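Flument Wandfarbe matt, Farbton Rornham (Graumauve)
Stand: Mai / Redaktion Produktseiten

Gedecktes Graumauve für große, ruhige Wandflächen. Passt gut zu hellem Holzboden.
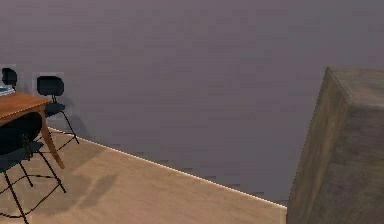
Kurz das Wichtigste

Innenfarbe auf Wasserbasis, stumpfmatt. Für Wohnräume, Flure, Schlafzimmer. Nicht für Duschbereiche, nicht für außen. Decken geht, spritzt beim Rollen aber etwas mehr als unsere Deckenfarbe Flodcombe. Wer nur die Decke macht, nimmt besser gleich die.

Gebinde: 1 Liter, 2,5 Liter, 5 Liter, 10 Liter. Den kleinen Topf gibt es auch als Muster mit 100 ml, reicht für ein Probefeld. Bitte wirklich machen, das Probefeld. Mauvetöne kippen je nach Licht, morgens eher grau, abends unter warmen Lampen deutlich rosiger. Rückgabe von abgetönter Ware ist ausgeschlossen, steht auch im Warenkorb nochmal.

Farbton

Rornham ist der mittlere von drei Tönen der Reihe. Heller: Flodcombe hell (nicht verwechseln mit der Deckenfarbe, die heißt leider fast genauso, wird beim nächsten Katalog geändert). Dunkler: Madigan, deutlich mehr Braun drin. Rornham und Madigan lassen sich mischen, wir garantieren dann aber keinen Nachkauf im selben Ton.

Zu weißen Leisten: reines Weiß wirkt daneben schnell kalt. Gebrochenes Weiß geht besser. Lack in passendem Ton führen wir als Flument Leistenlack, seidenmatt, 375 ml und 750 ml.

Untergrund

Trocken, fest, sauber, fettfrei. Das Übliche. Alte Leimfarbe muss runter, komplett. Kreidende Anstriche abwaschen und grundieren. Gipskarton immer grundieren, auch wenn auf der Platte was anderes steht. Raufaser geht ohne Grundierung, wenn sie schon mal gestrichen war. Nikotin und Wasserflecken vorher mit Sperrgrund behandeln, sonst schlägts durch.

Löcher und Risse spachteln, schleifen, Staub ab. Gespachtelte Stellen extra grundieren. Auf matten Flächen sieht man die sonst später als dunklere Flecken, vor allem im Streiflicht vom Fenster.

Verarbeitung

Gut aufrühren, nicht schütteln. Für den ersten Anstrich bis zu 5 % Wasser, für den zweiten unverdünnt. Mehrere Eimer vorher in einem großen Kübel zusammenkippen, auch bei gleicher Chargennummer.

Rolle mit mittlerem Flor, 12 mm oder so. Kanten mit dem Pinsel vorlegen und gleich nass in nass nachrollen, nicht erst alle vier Wände beschneiden und dann Kaffee trinken. Bahn für Bahn, von der Fensterseite weg, am Schluß alles in eine Richtung abrollen. Nicht in angetrocknete Stellen zurück! Gibt Streifen, die gehen nur mit einem kompletten neuen Anstrich weg.

Zwei Anstriche einplanen. Auf Weiß deckt der erste meist ordentlich, auf kräftigem Rot oder Blau eher drei.

Untergrund und Luft mindestens 8 Grad. Überstreichbar nach vier bis sechs Stunden. Bei kühlem Wetter über Nacht warten. Klebeband abziehen, solange die Farbe noch leicht feucht ist, sonst reißt die Kante.

Boden und Leisten abdecken. Bei geöltem Holz Vlies nehmen statt Folie, auf Folie bleiben Tropfen nass stehen und man tritt sie überall hin. Spritzer sofort mit feuchtem Lappen weg. Angetrocknet auf geöltem Holz: vorsichtig mit Plastikspachtel, kein Verdünner.

Pflege

Feucht abwischbar nach vier Wochen, vorher ist der Film nicht ausgehärtet. Weicher Schwamm, wenig Druck. Stumpfmatte Farben polieren sich beim Reiben auf, dann glänzt es an der Stelle. Für Treppenhaus und Kinderzimmer haben wir denselben Ton in seidenmatt, Artikel 1.820.

Rest gut verschlossen und frostfrei lagern, Deckel vorher sauber machen. Hält angebrochen etwa ein Jahr. Für Ausbesserungen kleinen Rest in ein Schraubglas füllen, Ton und Charge draufschreiben.

Bestellen

Artikelnummer 862, bitte Gebinde dazuschreiben. Abgetönt wird auf Bestellung, Lieferzeit drei bis fünf Werktage, der 10-Liter-Eimer geht per Spedition und dauert länger. Abholung im Lager möglich, werktags ab 7 Uhr, vorher anrufen, sonst steht der Eimer noch ungemischt da.

Farbfächer mit allen Tönen der Reihe liegt jeder Musterbestellung bei. Bildschirmfarben sind nicht verbindlich, gilt für alle Abbildungen auf der Seite.

Technisches Merkblatt und Sicherheitsdatenblatt schicken wir auf Anfrage zu. Download wird grad umgebaut.

Kontakt | Versand | Impressum | © Flument Farben | Nach oben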